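Woltside renters to get laundry rooms back under repair deal

Tenants at the Woltside apartments will have working laundry rooms again by December under an agreement reached with the building's owner, Brestard Property Group, after a dispute that left most of the complex without machines since spring.

The deal covers all 226 units in the four-building complex on the east side of Pranine. Brestard will replace the washers and dryers in the basement laundry rooms, repair the drain lines beneath them and credit each household $267 toward rent. The credit will appear on the first bill after the agreement is signed by both sides.

The laundry rooms in Buildings B, C and D closed in April when a main drain backed up and flooded the basement hallway. The room in Building A stayed open but was shut for several weeks over the summer after a second backup. Residents said they were first told the work would take a month.

"I have two kids and no car," said Saskia Paewai, who has lived in Building C for six years and helped organize the tenants' group. "For five months I was putting bags in a stroller and walking to Kpodo Street. In the rain, in the heat, it didn't matter. School clothes have to be clean."

The nearest laundromat is on Kpodo Street, nearly a mile from the complex. A wash and dry there costs more than twice what the basement machines charged before they were turned off. The bus that runs between the two stops at 7 p.m.

Some residents bought their own machines, which the standard Woltside lease does not allow. Brestard sent lease violation notices to 37 households in July, and that brought the matter to the city's housing office. Under the agreement, all of those notices are withdrawn and will not be kept in tenant files.

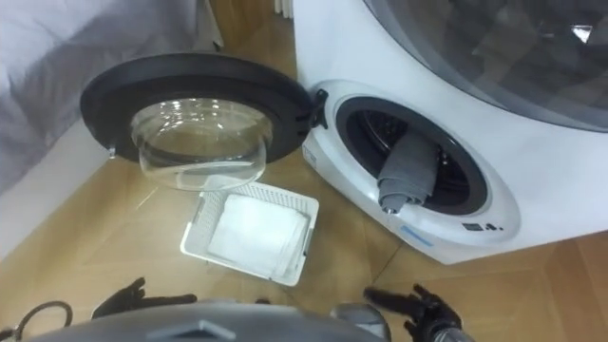
Renters who already have a washer may keep it until they move out, as long as a licensed plumber checks the hookup. Brestard will pay for the first inspection. Tenants must use braided steel supply hoses and a drip pan, and they may not run a machine between 10 p.m. and 7 a.m. No new machines may be brought into the apartments after the basement rooms reopen.

The company had argued that the kitchen drains in the older buildings were not designed for washing machines and that a leak on an upper floor could damage several apartments at once. In a letter to residents in August, it said one such leak in Building D had already ruined a ceiling. The tenants' group said the ceiling had been stained for years and asked for the repair records. Those records were turned over during the talks but have not been made public.

Mediation took place over three meetings at the city's housing office. The sides agreed early on the replacement of the machines, Paewai said, but spent most of the last two meetings on the rent credit and on what would happen to people who had received notices. The tenants had first asked for $100 a month for each month the rooms were closed.

"It's less than what people spent," she said. "But it's money we were told in June we would never see, and the notices are gone. People were scared about those."

In a written statement, Brestard said it was pleased to have reached a settlement and that the delay was caused by the condition of the pipes, parts of which date to the building's construction in 1964. "The scope of the drain work was larger than we understood when the rooms were closed," the statement said. The company did not answer a question about what the project would cost.

Plumbing work is to start in Building B and move through the complex in order, with Building A last so that at least one room stays open throughout. Until then, Brestard will run a free shuttle to the Kpodo Street laundromat on two evenings a week and one weekend morning. The schedule will be posted in the lobbies.

The new machines will take cards as well as coins. Prices will stay at the old rate, $1.75 for a wash and $1.50 for a dry, for the first year. After that, the company must give 60 days' notice before any increase.

If the rooms are not open on time, each household will receive another $50 for every month of delay. The tenants' group had pushed for that clause after two earlier reopening dates passed, one in May and one in August.

Pranine has no rule requiring landlords to provide laundry rooms, but when a lease lists one as part of the rent, the city treats a long closing as a loss of service. The housing office received complaints about shared laundry from two other complexes this year. Both were settled without mediation.

A city council proposal that would set a deadline for restoring shared services in buildings with more than 20 apartments is still in the housing subcommittee. A group representing property owners has asked for exceptions when work depends on permits or on parts that are hard to get. No vote has been scheduled.

Residents of Woltside who moved out while the rooms were closed can also claim part of the credit, based on how many months they lived there after April. Claim forms are available at the Brestard leasing office in Building A, which is open until 5 p.m., and at the housing office front desk in City Hall.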